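How to fold clothes with an elastic waist

Joggers, pyjama bottoms, gathered skirts and children's shorts all have the same trouble in a drawer. The waistband springs open and the rest of the pile slides off it. The method below works for all of them and takes less time than ironing.

You need a flat surface wider than the garment. A bed will do, but a table is better.

1. Check the care label and make sure the garment is fully dry. Elastic holds damp longer than the cloth around it, so feel along the inside of the band.

2. Hold the waistband at both sides and give it two gentle tugs. This evens out the gathers. Do not stretch it as far as it will go.

3. Lay the garment face down with the waistband furthest from you. Smooth it from the band towards the hem with a flat hand.

4. For anything with legs, fold one leg over the other and tuck the point of the seat in to make a straight edge. For a skirt, fold both sides in until they meet in the middle.

5. Bring the hem up to just below the waistband. Leave a gap of two fingers.

6. Fold in half again, or in thirds if the drawer is shallow.

7. Fold the waistband down over the top and press it with your palm. If it lifts, turn the whole thing over so that the band is underneath.

Thick fleece is better rolled. Start at the hem and finish at the band.

We tried this with the Flonby drawer dividers, which are 19 cm wide. Adult joggers needed the fold in thirds and children's sizes fitted folded in half. The Arard box is deeper and takes either.

If a garment has come out of a packet with a hard crease across the elastic, hang it up overnight before folding. Steaming also works on cotton, but keep the iron off the band itself.

A gathered waistband in slate blue, doubled back at one end:

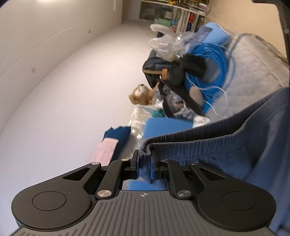
Laundry and Storage

Updated August 2024. The Brevport household pages have more than 300 guides. Next in this section: Storing winter bedding.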